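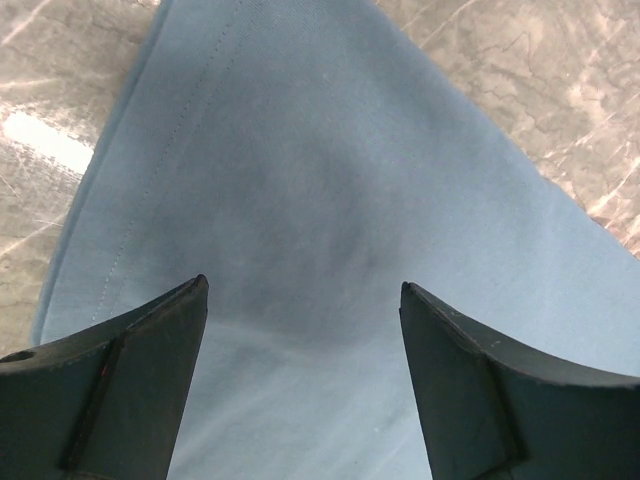
Orysia Boiko
Redactora de pruebas, baño y reformas

Mueble de lavabo Pratby, de Ustgate: mucho catálogo y poco cajón

Desconfío de los muebles de baño que se anuncian como "listos para colgar". El Pratby llega en dos cajas, con un sifón que no encaja en ninguna toma estándar que yo tenga en casa y unas instrucciones con 15 pasos, de los cuales el cuarto y el noveno se contradicen. Uno dice que se nivele el mueble antes de fijar la encimera; el otro, después. Hice caso al cuarto y tuve que desmontarla.

Cuesta 675 euros sin grifo. Por ese precio esperaba guías metálicas con freno, y las hay, pero solo en el cajón superior. El de abajo se cierra de golpe. Ustgate me contestó que es "una decisión de diseño". Bueno.

El lacado blanco mate está bien aplicado, eso se lo reconozco, también en los cantos. El lavabo de resina me convence menos: la pasta de dientes deja cerco si no se aclara enseguida, y el desagüe queda tan centrado que el hueco para el sifón se come medio cajón. Caben cuatro toallas de mano y poco más.

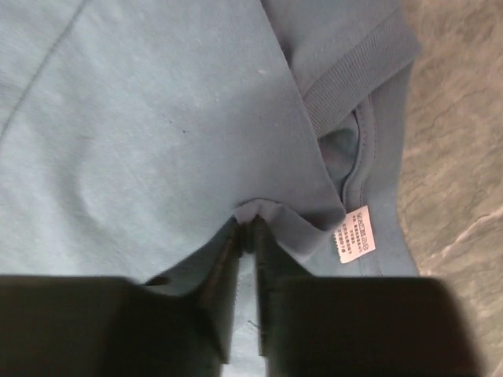

Sección de Baño y Hogar - Equipo de pruebas Skastodo

Martim Abreu montó la versión doble, la de 1580 euros, y su queja es otra: los anclajes de pared que vienen en la bolsa son cortos para tabique hueco. Compró unos más largos por su cuenta. El folleto no menciona el tipo de pared en ningún sitio.

¿Alternativas? El Hutsuliak de un seno tiene peor acabado, pero frena los dos cajones y trae un sifón desplazado hacia atrás que deja sitio de verdad. Si el Pratby baja de precio en noviembre, me lo pensaría para un aseo de invitados - para el baño de diario, no.

Nota: 5,5 sobre 10.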